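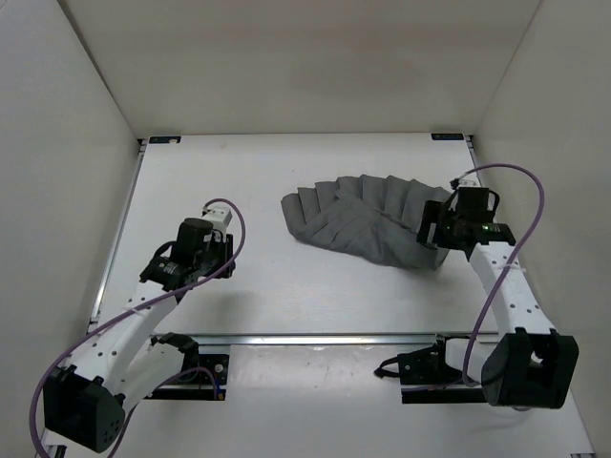 Hi, and welcome to Utuso! I'm the person who answers the email, teaches the beginner class and sweeps up the thread at night, so you'll be hearing from me a lot.

We're a small sewing and mending school in Villmont, two doors up from the old Jibrin bakery (follow the smell of the new one and you've gone too far). I started out fixing my neighbors' jeans at the kitchen table, and by February of that first year I had 57 pairs stacked in the hallway and no place to eat dinner. So I rented a room.

These days we run evening classes in hand sewing, hemming, patching and simple alterations. You don't need to own a machine or know what a bobbin is. Bring something you'd like to wear again — a coat with a torn lining, a shirt missing half its buttons — and we'll work on it together.
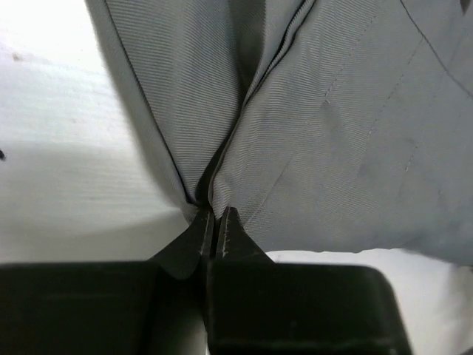 Gray fabric with a dark seam line

Seams are where most people get nervous, so we spend the whole first month on them. My Nuston class, which meets in the library basement over there, once spent an entire evening on one pocket and had a great time doing it!

A single class is 50 dollars, and that covers needles, thread and as much tea as you can drink. We've had over 2000 people through the door so far, and the oldest was 77 when she made her first skirt. She still comes to the open table.

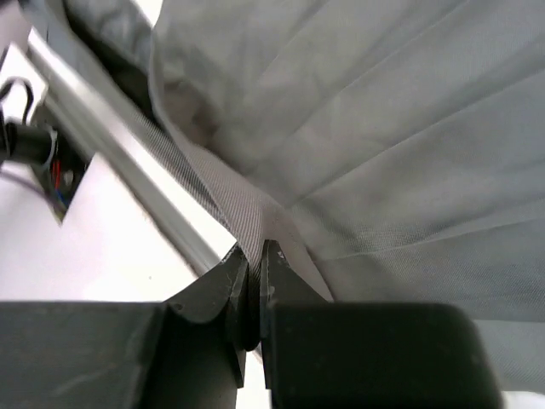

Two fingertips, close up

If you'd like to join us, send a note through the contact form and tell me what's in your mending pile. I love hearing about the mending pile.

Page updated 2022-06-21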